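Sestombridge Town Supporters Board > First Team > Is it time to drop the high line?

Page 1 of 1

terrace_left
Posted July 2, 2025

Right, I gave it a night's sleep and I'm still annoyed, so you're all getting it.

We have now conceded the same goal for the third match running. You know the one. Their keeper gets it, looks up, sees our back four standing somewhere near the halfway line having what looks like a residents' meeting, and kicks it over their heads. Striker runs. Our keeper comes out, thinks about it, goes back, thinks about it again. Goal. Zendmont did it to us twice in the first half and I'm fairly sure they only practiced it in the parking lot.

I like the new coach. I like that we pass the ball now. But a high line needs fast defenders and we have a pair of center backs who turn like furniture trucks. Drop them ten yards. That is my whole tactical program and I'm available for interview.

gullible_gull
Re: Is it time to drop the high line?

Ten yards deeper and then what? We did that all last year. We sat on our own box, invited everybody in for supper and lost 2-0 to teams who couldn't believe their luck. At least this way we lose while having the ball.

The problem on both goals was no pressure on the passer. If you let a midfielder stand there and pick out a fifty-yard ball with time to check the weather first, it doesn't matter where your line is. Our front three stopped running at about the time the teams came out of the tunnel.

terrace_left
Re: Is it time to drop the high line?

The first one came from their goalkeeper. Are we pressing goalkeepers now?

gullible_gull
Re: Is it time to drop the high line?

Yes! That is the entire idea! It's what the coach has been saying since he got here!

Old Penalty Spot
Re: Is it time to drop the high line?

Been going to Sestombridge since they had a rope in place of a fence, and I can report that every coach we have ever had was going to press the goalkeeper. None of them has yet explained this to a striker.

For what it's worth I thought the second was offside. I was level with it. My grandson tells me I was level with the burger van, but you can see a surprising amount from the burger van.

mudlark22
Re: Is it time to drop the high line?

It wasn't offside. I've watched the club video more times than is healthy. The right back is playing him on by a good two yards, because he's still walking back from a throw-in he took some time earlier. Everyone else has stepped up beautifully. It's the best offside trap you've ever seen with one man missing from it.

So I'm with gull on this, mostly. The line isn't the issue, it's that only three of the four are in it.

Had the video on at the table this morning with my notebook, tea going cold, got as far as the second goal and took my glasses off in despair. They have not gone back on.
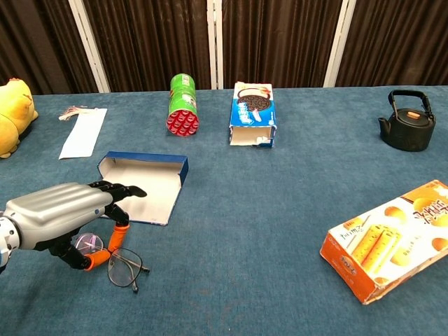
Glasses off, second half unwatched.

Will try the second half tonight if somebody promises me it gets better.

terrace_left
Re: Is it time to drop the high line?

It does not get better. We hit the post from a corner and their bench laughed.

saveloy_sid
Re: Is it time to drop the high line?

Can I put in a word for the keeper, who is getting it in the neck on the other thread. He's been told to play as a sweeper. He is not a sweeper. He's a lad who spent his whole career standing on a line and being rather good at it. Now he's out by the center circle with the expression of a man who has gotten off the bus at the wrong stop.

Either teach him or stop asking him. You can't blame him for the long ball when he's never had to deal with one outside his own box.

gullible_gull
Re: Is it time to drop the high line?

He came for one and missed it by a distance you could park in, Sid.

saveloy_sid
Re: Is it time to drop the high line?

My point exactly.

northbank_nell
Re: Is it time to drop the high line?

Going to disagree with everyone, it's been a slow morning.

We lost because we don't shoot. Forget the line for a minute. We had the ball for most of that first half. We passed it left, we passed it right, we passed it back to where we started, and somebody behind me asked whether there was a goal at that end or if they'd taken it in for cleaning. Zendmont had far less of it and kicked it at the net whenever they got the chance. It's old-fashioned but there's something in it.

If we'd been two up by the break, and we should have been, then conceding a silly one doesn't matter and terrace_left sleeps fine. Uvisville play a higher line than we do and nobody on their board is writing essays about it. They win 4-2 and go home.

terrace_left
Re: Is it time to drop the high line?

Uvisville have a center back who used to run the 400 meters. We have one who used to run a bar.

northbank_nell
Re: Is it time to drop the high line?

He ran it very well.

Old Penalty Spot
Re: Is it time to drop the high line?

He did. Lovely pies.

mudlark22
Re: Is it time to drop the high line?

Nell is half right. We don't shoot, but we don't shoot because nobody's in the box. The striker drops deep to help out in midfield, the wide players stay wide, and so when the cross finally comes in, it's met by a defender with nobody near him and enough time to wave to his family. Put somebody in the middle and leave him there. I don't mind if it's the mascot.

I'd start the young winger from the reserves through the center. He's quick, he's keen, and he hasn't been here long enough to get depressed.

saveloy_sid
Re: Is it time to drop the high line?

He's also about as tall as the corner flag. What's he going to do with a cross?

mudlark22
Re: Is it time to drop the high line?

Stop crossing it, then. Play it along the ground. I can't do everything.

away_end_andante
Re: Is it time to drop the high line?

Zendmont fan here, hope that's allowed. Came over to see if you were as cross as we would have been.

You were better than us for long spells and we all knew it. Our plan was the long ball over the top, and I don't think there was a second plan. If your back four had been ten yards deeper, I honestly don't know what we'd have done. Thrown it in, probably.

Your pies are a disgrace, by the way. Whoever that gentleman upthread is remembering, bring him back.

terrace_left
Re: Is it time to drop the high line?

TEN YARDS DEEPER. Thank you. From the enemy's own mouth.

gullible_gull
Re: Is it time to drop the high line?

Well, he would say that. They've got us again in the cup.

away_end_andante
Re: Is it time to drop the high line?

I couldn't possibly comment.

northbank_nell
Re: Is it time to drop the high line?

Does anyone know what the gate was? It looked thin down our end.

Old Penalty Spot
Re: Is it time to drop the high line?

They gave it out as 742. I'd like to know where they were keeping them.

saveloy_sid
Re: Is it time to drop the high line?

Queue for the one working restroom, most of them. I was there from the first goal to the second and heard both by the groaning.

mudlark22
Re: Is it time to drop the high line?

OK, watched the second half now. Terrace was right, it doesn't improve. But something for the high-line people: after the break the coach did drop them. Not ten yards, more like five or six, and Zendmont didn't get in behind once. They also didn't need to, being two up, so make of that what you like.

The trouble is the midfield stayed where it was, so there was a gap in the middle you could have held a wedding in. Everything we tried to play out of defense had to cross it. If you drop the line, you have to drop everybody, and then we're back to last year and gull's supper party.

gullible_gull
Re: Is it time to drop the high line?

I'd like it noted that I've been saying this since the second post.

terrace_left
Re: Is it time to drop the high line?

You said the opposite of this since the second post. You said the line didn't matter.

gullible_gull
Re: Is it time to drop the high line?

I said it didn't matter without a press. If the front three chase, the midfield can push up behind them, and the gap goes away. It's all the one thing.

terrace_left
Re: Is it time to drop the high line?

Fine. Compromise. Five yards deeper, and the front three have to run until somebody tells them to stop. If it's still the same goal against Uvisville I'm dropping it ten and I won't be consulting anyone.

Old Penalty Spot
Re: Is it time to drop the high line?

Are you picking the team now?

terrace_left
Re: Is it time to drop the high line?

Somebody should. Anyone driving to Uvisville, by the way? My usual lift has gone off football. I can pay for gas and I'll promise not to mention the back four until we're past the bridge.

northbank_nell
Re: Is it time to drop the high line?

I've got one seat, Sid's in the other. Message me. You're in the back and the radio stays on.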